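Suche: Notizbuch durchsuchen … Los

Laborbuch, 5.9.24 — Küche in der Simulation, Greifkraft aus Schlupfschätzung

Heute endlich der große Durchlauf mit der neuen Kraftregelung, und ich bin immer noch ganz hibbelig. Kurz vorweg für alle, die nur die erste Zeile lesen: Es läuft, und zwar deutlich besser als im Juli!
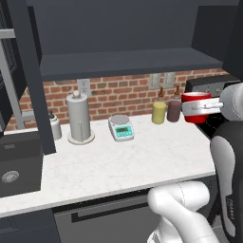
Im Juli hatten wir die Greifkraft noch fest eingestellt, ein Wert für alles, und die Ergebnisse waren entsprechend. Bei leichten Objekten zu viel, bei schweren zu wenig, und die Auswertung bestand im Wesentlichen daraus, dass ich mir Videos von rutschenden Gegenständen angesehen habe. Jetzt schätzt Jarinix (so heißt der Regler seit der Umbenennung, bitte in den Skripten nicht mehr den alten Namen verwenden) den Schlupf aus den Kontaktkräften an den Fingern und regelt nach, bevor das Objekt sichtbar wandert. Die Idee ist ja nicht neu. Neu ist für uns, dass die Schätzung ohne Objektmodell auskommt. Der Regler weiß nicht, ob er einen Becher oder eine Flasche hält, er sieht nur Normalkraft, Tangentialkraft und die Gelenkgeschwindigkeiten.

Aufbau: alles in Trerkov, Küchenszene, Version vom Sommer, Beleuchtung fest. Aufgabe war jedes Mal dieselbe: den roten Becher an der Seite greifen, knapp anheben, halten, über die Arbeitsplatte versetzen, abstellen. Startlage des Bechers zufällig verschoben und verdreht, Reibwert zufällig gezogen, Masse ebenfalls. Die übrigen Sachen auf der Platte, also Waage, Küchenrolle und die Flaschen, bleiben an ihrem Platz und zählen als Hindernisse. Wer eines davon berührt, bekommt den Lauf als Fehlversuch gewertet, auch wenn der Becher danach perfekt steht. Das ist streng, aber ich will das so lassen, sonst schummelt sich die Bahnplanung durch.

Insgesamt 2328 Läufe über Nacht. Davon hatte ich vorher 709 als »schwierig« markiert, also niedrige Reibung und hohe Masse zusammen. Genau auf die war ich gespannt, denn mit der festen Kraft ist uns diese Gruppe im Juli reihenweise weggerutscht. Und jetzt: 34 fallengelassene Becher in der ganzen schwierigen Gruppe! Ich habe das Skript zweimal laufen lassen, weil ich dachte, ich hätte den falschen Ordner gezählt. Hatte ich nicht, die Protokolle passen zusammen, Zeitstempel stimmen auch.

Ich habe mir dann alle 34 einzeln angesehen (ja, wirklich alle, mit viel Kaffee). Bei 13 davon ist der Ablauf fast identisch: Der Greifer schließt sauber, die Schätzung meldet Ruhe, und dann kommt beim Beschleunigen aus dem Stand ein Ruck, den der Filter komplett verschluckt. Wenn die Schlupfmeldung kommt, ist der Becher schon unterwegs nach unten. Die Regelung macht also an sich das Richtige, nur zu spät. Die anderen Fälle sind gemischter — ein paar Griffe sehr nah am Henkel, ein paar zu hoch am Rand, und einige, bei denen ich noch keine Meinung habe.

Zum Filter: Das ist der gleitende Mittelwert aus der ersten Fassung, den wir damals eingebaut haben, um das Rauschen der simulierten Kontakte loszuwerden. Seit wir mit dem kleineren Zeitschritt rechnen, rauscht es viel weniger, und das Fenster ist einfach zu lang geblieben. Ich habe es am Nachmittag testweise halbiert und nur die 13 Ruckfälle mit denselben Startwerten neu gerechnet. Die Kraftspitze kommt jetzt durch, der Regler greift früher nach, und die Kurve sieht aus wie aus dem Lehrbuch. Bevor ich das als Erfolg verbuche, muss aber der volle Satz noch einmal durch, denn ein kürzeres Fenster kann bei den leichten Bechern zu unnötigem Zupacken führen. Das wäre ein schlechter Tausch.

Noch eine Beobachtung, die mir richtig Spaß gemacht hat: Die Haltekraft pendelt sich je nach Masse auf ganz unterschiedliche Werte ein, und wenn man sie über der wahren Last aufträgt, liegt fast alles auf einer Geraden mit einem kleinen Sockel. Der Sockel kommt von der Mindestkraft, die im Regler hart eingetragen ist. Die Steigung ändert sich mit dem Reibwert, ganz so, wie man es sich am Reibkegel aufmalt. Dabei bekommt der Regler weder Masse noch Reibung mitgeteilt! Ich habe das Diagramm ausgedruckt und über den Schreibtisch gehängt.

Was nicht gut lief: Der Vergleich mit dem Muñoz-Verfahren steht immer noch aus. Unser Nachbau stürzt ab, sobald beide Finger im selben Zeitschritt Kontakt bekommen, vermutlich eine Division durch null in der Richtungsschätzung. Ohne diesen Vergleich brauchen wir mit dem Ergebnis eigentlich nirgends aufzutauchen, feste Kraft allein ist eine zu schwache Messlatte. Außerdem ist die Platte auf dem Rechenknoten fast voll. Bitte keine Rohvideos mehr in den gemeinsamen Ordner legen, die Zustandsdateien reichen, daraus lässt sich jede Ansicht nachrendern.

Und die übliche Vorsicht: Das ist alles simuliert. Der Kontakt in Trerkov ist ein Punktkontakt mit einem einfachen Reibmodell, echte Fingerbeläge verformen sich, und ein glasierter Becher verhält sich mit einem Tropfen Spülmittel daran völlig anders. Für den Umstieg auf die Hardware in Skurklow müssen wir die Kraftsensoren erst neu kalibrieren und die Verzögerung in der Kette messen. Mein Bauchgefühl sagt, dass die Latenz uns mehr ärgern wird als die Reibung, aber das ist ein Bauchgefühl und kein Messwert.

Nächste Schritte, in der Reihenfolge, in der ich sie angehe:

- Voller Satz mit halbiertem Filterfenster, gleiche Startwerte, über Nacht
- Fehlgriffe am Henkel getrennt auswerten, eigene Spalte in der Tabelle
- Absturz im Muñoz-Nachbau suchen, zuerst die Richtungsschätzung
- Mindestkraft als Parameter herausziehen, steht bisher mitten im Code
- künstliche Verzögerung in die Simulation einbauen und langsam hochdrehen

Wer am Code etwas ändert, bitte in einem eigenen Zweig, bis der Nachtlauf fertig ist. Die Konfiguration liegt neben den Protokollen, die Zufallsstartwerte sind mitgespeichert.

Nachtrag, abends: Der Lauf mit dem kürzeren Fenster ist gestartet und die ersten Protokolle trudeln ein. Bisher keine auffälligen Kraftspitzen bei den leichten Bechern, aber es sind noch viel zu wenige, um daraus etwas abzulesen. Ich schaue morgen früh als Erstes rein.

Diese Seite verwendet Cookies, um Ihre Anmeldung zu speichern. Einverstanden Mehr erfahren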